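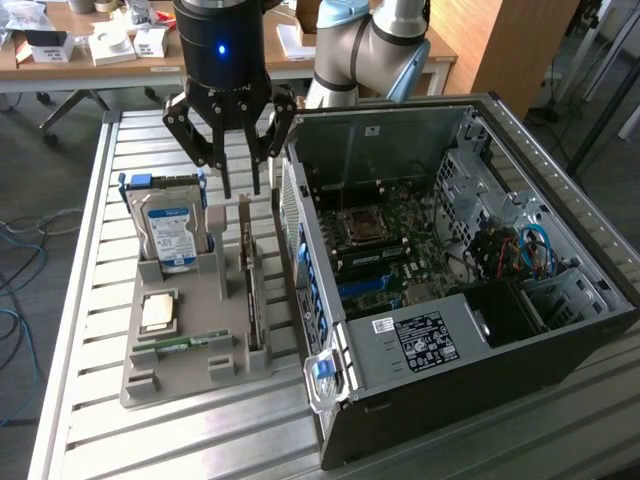

自己装一台台式机,第一步该干什么?

先把机箱放倒、侧板拆掉,再把所有配件从盒子里拿出来,一件一件摆好,螺丝刀最后才拿。

大家好,我是Bristen桌面装机工坊的主理人。公关同事本来给我写好了一份很端正的新闻稿,我读了两遍,觉得不像我们平时说话的样子,就自己动手重写了(标题也被我删了,抱歉啦)。要宣布的事情很简单:我们的“摊开来装”入门课从四月起正式对外开放报名,配套的Gimby配件托盘也同时开卖!

先说说这门课怎么来的。我做装机这行好些年,最怕看到的场面就是一张桌子上堆满泡沫、扎带和说明书,内存条压在显卡盒子底下,处理器不知道放在哪个角落。人一慌,手就快,手一快,针脚就弯了。后来我给自己定了个规矩:动手之前,桌上只留机箱和一个托盘,硬盘竖着放,扩展卡竖着放,内存横着躺,处理器单独占一格。就这么一个小习惯,我装机的时候心里踏实多了。

Gimby托盘就是照着这个习惯做的。灰色的,3D打印,里头有成型的槽位和立柱,硬盘连同两侧的蓝色塑料导轨可以一起立进去,薄薄的扩展卡有一条长槽,内存条有一条浅浅的横槽,前沿还留了几个小方格,我自己拿来放螺丝,你想放别的也行。第一版的槽开得太紧,拔卡的时候得两只手,我们改了又改,现在的宽度我很满意。托盘单卖89元,报课的朋友每人送一个,带回家接着用。

再说课。一节课大半天,一人一张台子,台面是铝条拼的,机箱躺在上面。我们用的教学机箱是黑色立式机箱,个头不算小,里面的空间够初学者把手伸进去,不用跟边边角角较劲。课上的顺序是这样的:先认插槽,再装处理器,然后内存,接着扩展卡,最后是硬盘和走线。有朋友问,为什么不先装硬盘?其实先装也可以,我个人喜欢留到后面,走线的时候顺手就理了。这个没有标准答案,来了可以跟我争!

处理器那一步我会讲得特别慢。空着的插座打开以后,手指千万别往里碰,捏着处理器的两边,对准角上的标记,轻轻放下去,不要推,不要按,扣好固定架就行。内存正好相反,很多新手不敢用力,其实要先把卡扣掰开,对准缺口,两头均匀压下去,听到“咔”的一声才算到位。电源先别急着接插座,等所有线都理完,我们一起检查一遍再通电。

教材部分要谢谢Michailidis印务,他们帮我们把讲义做成了能摊平的线圈本,一共38页,字大,图也大,搁在机箱旁边不会自己合上。之前试印过胶装的,翻到一半就弹回去,我拿螺丝刀压着看了一下午,太难受了。新本子的最后几页是空白的,给大家记自己机器的配置和插线位置,过两年想加内存的时候翻出来一看就明白。

内测阶段已经有超过1000位朋友上过这门课,年纪小的还在念中学,年纪大的退休了想给自己装一台看老照片的电脑。大家提得最多的意见是“中间休息太短”,所以正式版把休息时间拉长了,茶水管够。也有人希望把水冷也加进来,这个我想了很久,入门课还是先不讲,等进阶课再说,进阶课的内容我已经在写了。

费用方面,正式课每人900元,包含讲义、托盘和课上使用的全部工具,教学用的机箱和配件上完课要留下。如果你想带自己的配件来装,完全欢迎,报名时备注一下,我们会提前帮你看看配件之间兼不兼容,免得到了现场才发现主板和处理器对不上(这种事我见过太多次了)。自带配件的朋友请把原包装也带着,回家路上好装。

上课地点在Fellura创意园二楼,上午十点开始,楼下停车方便,坐电梯上来左转就是。建议穿袖口收紧一点的衣服,长头发扎起来,戒指和手链先摘掉放包里。防静电手环我们有准备,尺寸可以调。

想报名的朋友,直接到园区前台登记,或者在Bristen的店里跟店员说一声都行。Gimby托盘在店里就有现货,可以先上手摸摸看。媒体朋友如果想来旁听一节,同样跟前台讲,我们给你留一张台子,不过先说好,来了就得动手装,螺丝刀我都给你备好了。

Bristen桌面装机工坊 主理人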